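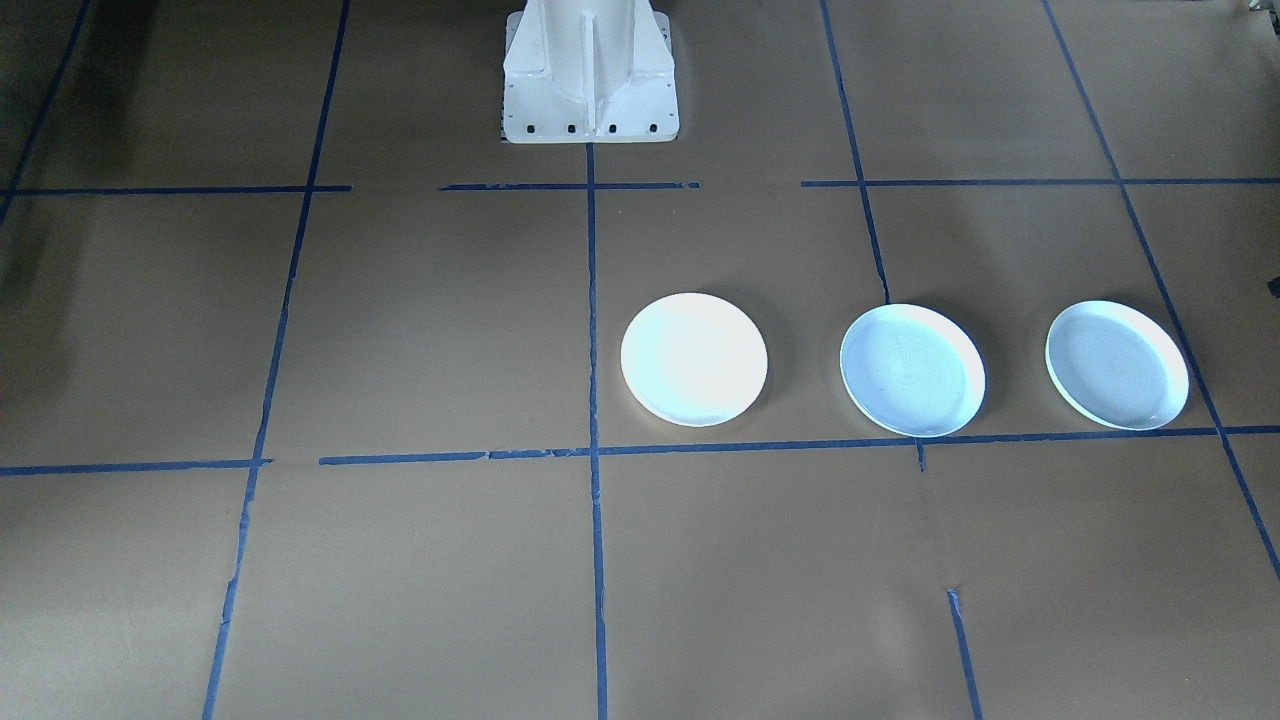
Flernden Priory Opens Its Guesthouse for Quiet Weekends

FLERNDEN – I've been guestmaster here for 11 years, and I still get a little giddy writing this: our guesthouse opens to overnight visitors in February! The Cullinane Fund gave us the last of the money for the roof, and more than 100 neighbors from Brutwood pitched in too (thank you, thank you).

We have 20 rooms, all plain, all with a good reading lamp. Come for prayer, come for the walk down to the creek, come because you're tired – you don't have to be Catholic, or anything in particular. Meals are with the community and mostly silent, except Sunday lunch, when we talk far too much.

To ask about a room, write to the Guestmaster, Flernden Priory.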